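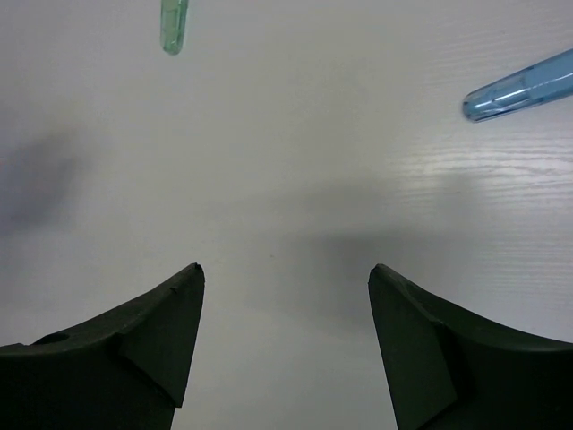 Flundell is a small farming locality on the Polerar River. It lies at the junction of Highway 101 and the Aguirre road, and is centred on a railway siding that closed to grain traffic once trucks took over the harvest.

History

The district was opened to selection in two stages. Early holdings ran sheep, with wheat following after the river flats were cleared. A post office operated from the general store, and the name was spelt Flundel on some early maps. The town hall – built of local stone – is the oldest public building still in use.

Geography and climate

The land is flat to gently rolling, with grey clay soils near the river and red loam to the north. Most rain falls from May onward. Flooding has cut the Aguirre road more than two times, and the low bridge has since been raised.

Economy

Barley, canola and wool are the main products. Grain is trucked to the silos at Zandosum, the nearest service town, which also has the high school and hospital. A sports ground and two tennis courts adjoin the hall.

See also

Zandosum
Polerar River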